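Notebook, garment folding build
Sondholm shared workshop, May
Page 14, hand-held grippers, soft goods

Carrying on from the linkage rework. Both grippers now have the second revision of the jaw carriage (the Poren pattern, slots opened up for screw access) and the yellow fingers reprinted with the long cutout. The cutout was meant to save print time. It also lets the finger bow slightly under load, which helps on fabric, so it stays in the drawing.

Aim for this block: collect two-handed folding demonstrations on dark clothing laid out on a bed, at home, outside the workshop. Dark on dark is the case where the Bundenum tracker loses garment edges. The bench recordings were all done with pale towels and told us very little about that.

Setup: black trousers lengthwise on the woven mat, waistband toward the head of the bed, legs toward the operator. Printed quilt under the mat left where it was. Other black clothes stay on the bed within reach.

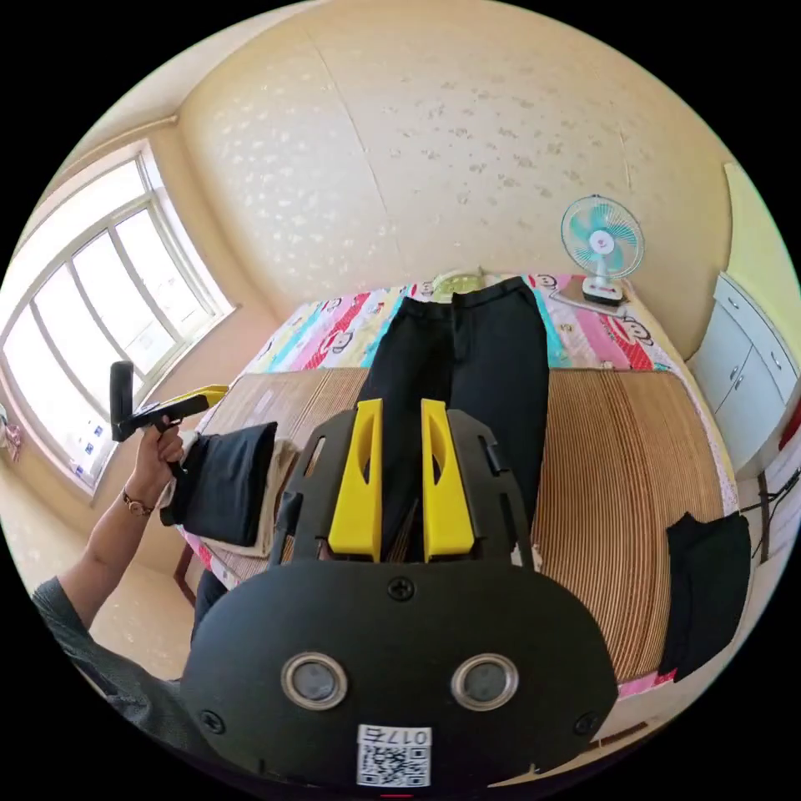

Frame rate held through the block. Total for the set is 3361 frames after trimming the start and end of each run. Exposure was locked on the mat. With auto exposure the window pulls everything down and the trousers go to a flat black shape with no seams, and the tracker has nothing to hold on to.

Notes on grip:

1. Approach angle. Coming in flat, the lower finger rides over the cloth and pushes a ridge ahead of it. Tipping the wrist down gets one finger under the hem. The mat is firm enough to take the contact. Bare quilt is not, the finger sinks and picks up quilt as well.

2. Closing force. Spring preload from the bench was too high for a single layer. Backed off the adjuster until a single layer of trouser leg could be pulled out by hand with some drag. Did not measure it. Should borrow the scale next time.

3. Layers. With the cloth doubled over between the fingers the hold is better than on a single layer, and the part hanging below swings into the slotted carriage. Check for snagging on the slot edges. They are as printed, never deburred.
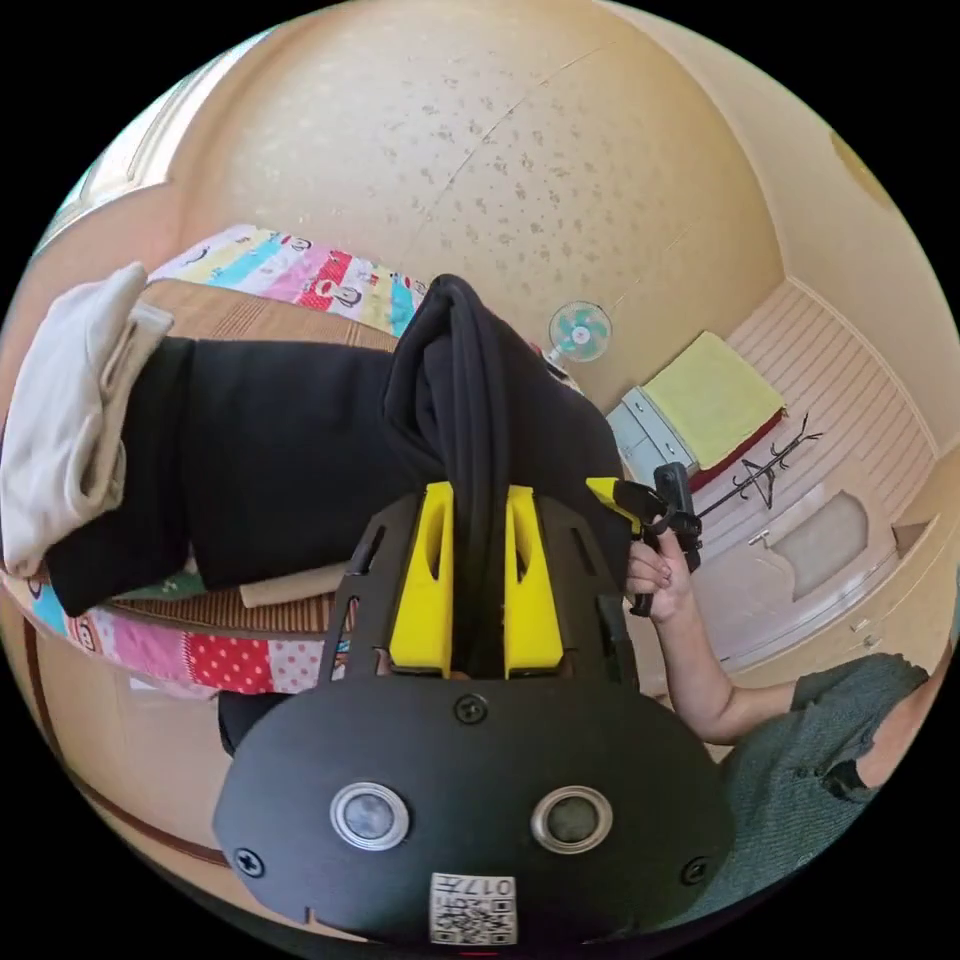 4. Second hand. Holding the other gripper by its handle for a whole run is tiring at the wrist. Handle diameter is fine, the balance is wrong, too much mass forward of the grip. Moving the battery back is the cheap fix.

5. Reset between runs. Shake out, lay flat, smooth by hand. This takes longer than the fold does. Limit of 20 runs per block before a break, after which the resets get careless.

Tracker

Ran the trimmed set through Bundenum on the workshop machine with the default feature limit of 400 per frame. Most of the features land on the quilt print and on the mat strips, very few on the garment. Good for camera pose, no use for cloth. Raised the limit to 1000. Pose did not improve and processing slowed down. Back to 400. Garment segmentation will have to be a separate pass, probably with the quilt pattern masked out first.

Pose drift shows up when the view tips up and the pale ceiling takes over the upper half. The speckle is too regular and the matcher confuses one patch with the next. Keep the lens pointed down during transfers, or add a marker on the far wall.

To do

- Deburr slots on both carriages, then repeat item 3
- Battery bracket, move rearward
- Preload: mark the adjuster position with paint pen
- Montoya wrist mount still does not clear the lower screws, file or redraw
- Write down the exposure value on the case lid

Comments

Which filament are the fingers? Mine in PLA cracked at the end of the cutout after a week.

> TPU, the harder grade. PLA did the same here. A bigger radius at the end of the slot helps too.

On the slots: a quick pass with a needle file is enough. Do the inside edges first, the outside ones hardly touch anything.

Did you try the mask on the quilt yet? I have a script for repeated prints from the curtain set, it is in the shared folder.

Recent entries

Page 13, linkage rework and play at the pivot
Page 12, towel runs on the bench
Page 11, Poren carriage, first print
Page 10, Montoya wrist mount, clearance problem
Page 9, charging shelf wiring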